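4. Printing and Joining Your Plan Sheets

By now you should have the Drinska glider plan saved on your computer and the wood list ticked off. If you haven't done the wood list yet, go ahead and read this section anyway and come back to it, since the tiled pages have to sit for a while under a weight and you may as well let them do that while you sort your balsa.

The Drinska plan comes as a single large sheet and as a tiled version. The single sheet is for people who have a copy shop nearby with a wide roll printer. Everyone else will want the tiled file, which prints on 12 ordinary letter pages plus a cover page that shows how they go together, so load 13 sheets and maybe a couple of spares. I've always had good luck with plain copier paper. Heavier stock looks lovely, but it fights you at the seams and it doesn't like to lie flat on a building board.

4.1 Printing the tiles

1. Open the tiled file in a proper PDF reader. The viewer built into a web browser will often shrink pages without mentioning it, and a wing that comes out a little small is a sad thing to discover after the ribs are cut.

2. In the print window, look for the setting called Actual Size or 100%. Turn off Fit to Page, Shrink Oversized Pages, and anything else that sounds helpful in that way.

3. Print the cover page and page 1 only.

4. Find the check bar in the lower left corner of page 1. It should measure 5 inches from the outside of one end mark to the outside of the other. Use a steel rule if you own one. Cloth tapes stretch over the years, and mine is off by more than I care to admit.

5. If the bar is right, print the rest. If it isn't, go back to step 2 before you use up any more paper.

NOTE: Some printers stretch the page very slightly in the feed direction even when every setting is correct. There is a second check bar running up the side of page 1 for this reason. A difference about as thick as a pencil line won't hurt a glider of this size.

CAUTION: Don't mix pages from two different printers, or from the same printer on different settings. The seams won't meet, and you will spend an evening trying to make them.

4.2 Joining the tiles

1. Lay the pages out on the floor or a big table in the order given on the cover page. Row A is the wing, row B is the fuselage side view, and row C holds the tail parts and the former patterns.

2. Trim the right-hand margin from every page except the last one in each row. Cut right on the thin gray line with a fresh blade.

3. Starting at the left of row A, slide each trimmed edge over its neighbor until the crosses line up. Check the top cross and the bottom cross before you tape anything.

4. Tack each seam with two short bits of tape, then stand back and sight along the leading edge of the wing. It ought to run as one straight line the whole way. Once you're happy, tape the full seam on the back.

5. Join the rows the same way, working from the middle out.

6. Put the finished sheet under a board with a few books on top and leave it overnight.

NOTE: The Trorneck and Abubakar plans use the same crosses and the same check bars, so if you go on to build either of those you can follow this section just as it stands. The Drirnari is an older drawing, catalog number 401, and was scanned from a folded paper original. Its crosses are hand inked and a bit fat, so aim for the centers.

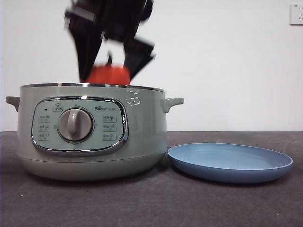

Can I print the plan larger or smaller than it was drawn?

You can, as long as you print the whole set at the same percentage and remember that the wood sizes don't change along with it. Slots and notches drawn for 1/8 inch spars will come out too tight or too loose, and you'll need to redraw them by hand before cutting. For a first model, please stay at full size.

4.3 Protecting the plan

Pin the sheet to your building board and cover it with clear kitchen wrap or waxed paper, pulled snug so it doesn't wrinkle under the sticks. Keep one clean copy of row C in a folder as well, because the former patterns get cut up and you'll want them again after the first hard landing.

If you spot a mistake on any sheet, write to Arsalan Orakzai, who looks after the drawings, and mention the page letter and number. The last round of corrections went in during February, mostly to the tail.

Section last revised 8 June 2024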